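Right, a thread about teaching two robot arms to stick toy bricks together, which has been my whole summer and I am still not bored of it. Bit long, make tea first.

I started at Simum in the spring on the demonstration side. My job is to show the arms how to do a thing, by hand or by remote control, and save it all so they can learn from what I did. I play with bricks for a living!!

The task is called brick handover on our list, although most of it is joining. Left arm holds one brick, right arm holds another, they meet over the middle and one gets pushed onto the other. A child of three does it without looking. Took me two weeks to do it at all.

So there are two ways of showing. First is by hand: you put the arm into free drive, hold it by the wrist and walk it through the move like you're teaching someone to dance. It feels lovely. The arm goes light and just comes with you.

The trouble with by hand is that you've got two arms and they are big. I can guide one properly. Guiding both means one of my hands is doing something clever and the other one is just hanging on.

Second way is remote control. We use a pair of small leader arms from Darura, one for each hand, and the big arms copy whatever the little ones do. I sit a metre and a half back with a foot pedal for start and stop.

First day on the leaders I was dreadful. Everything I did was too fast. You move your wrist like a person and the robot goes "oh, we're doing THAT" and swings a brick over the side of the table.

What helped was doing nothing with bricks at all for a morning. Just moving both arms into the middle, touching fingertips, backing off again. Over and over. Felt daft and it was the best practice I had.

Now, grip. If you pinch a brick right at the end it swivels the moment the studs touch anything. Too deep in the fingers and there's not enough brick sticking out to join. I go for a bit under half the brick inside the fingers, rest poking out.

The long bricks are my favourites for the right-hand side. Loads to hold and loads left over to aim with -- you can see from back in the chair whether it's level, which you really can't with a short one.

Somebody asked why the bricks are the chunky toddler kind. Big studs forgive you. We tried the small ones in one session and I joined precisely none of them.

And the mat! I've become a mat bore. Bare table is hard and slippy, so a brick that gets nudged skates off and the fingers knock on the surface when you go in low. A mat gives you a little bit of squash. It's also plain and dull, which is good for the cameras and for my eyes by four o'clock.

We number every demonstration. As of this morning, August 28, 2019, there are 844 saved ones for this task. A demonstration is one go, from arms parked to arms parked, with a join somewhere in between.

Not all of them are nice. I keep the wobbly ones if I got out of the wobble. Miss the studs, back off a touch, line up, try again, in it goes -- that's a useful thing for a robot to have seen. If I only save the perfect ones it never learns what to do after a miss.

The ones I bin are where I gave up or did something silly, like dropping a brick and then chasing it round with the gripper for a full minute. (I've done this more than I'd like. It's very hard to stop once you've started.)

Session length: 29 goes and then a proper break. Odd number, I know. It was 30 on the sheet, the last one was rubbish every single time, and now it's 29.

Between goes I move the bricks about a little. Turn one on its side, shove another closer to the arm, swap the colours over. If they always start in the same place then the robot learns the place, and you move a brick by a thumb's width and it confidently picks up air.

Standing a brick up with the studs on top is the easy start. On its side is harder, you've got to roll the wrist on the way in and the cable has opinions about that.

Cables, yes. Check them before every session. Leave a loose loop near the wrist so it can turn, but not so loose that it drags bricks along behind it. I lost half an afternoon to one loop last month and I've been a cable checker ever since.

Biggest thing I've learnt about remote control: pause before contact. Get both bricks lined up, stop dead for a breath, then push. My goes with a pause are far tidier than the ones without, and the trained arms have picked the pause up too! They line up, wait, push. It's my little habit coming back at me out of a machine and I love it.

Current score with the arms on their own, no me: 12 joins out of 20 tries last time we tested. We'd had a terrible run before that so there was cake.

Misses are mostly one brick being tilted. The arm can't feel it as well as I'd like. There's a fingertip sensor from Hotora that we're hoping to try in September, and I'll report back if I'm allowed.

Couple of replies. Yes, you can mix both kinds of showing. I do the pick-up by hand sometimes and the join by remote. No, you don't need to be good at video games, I'm awful at them. Patience and a decent chair.

And whoever asked about the logging software, it's Ezeani, it's plain as toast and it has never lost me a file.

Next up is getting both arms to take the bricks apart again, which I've tried four times by remote and it is SO much harder than joining. You pull and pull and then both arms leap backwards. More on that when I've managed one. 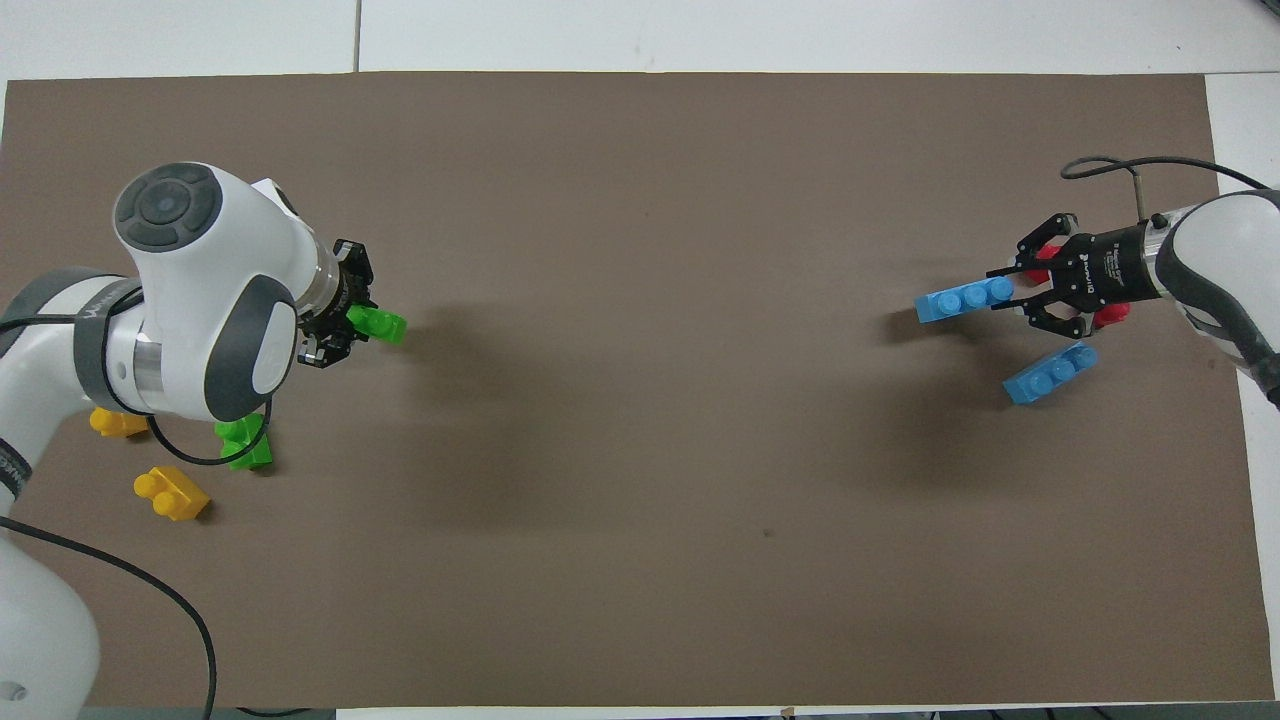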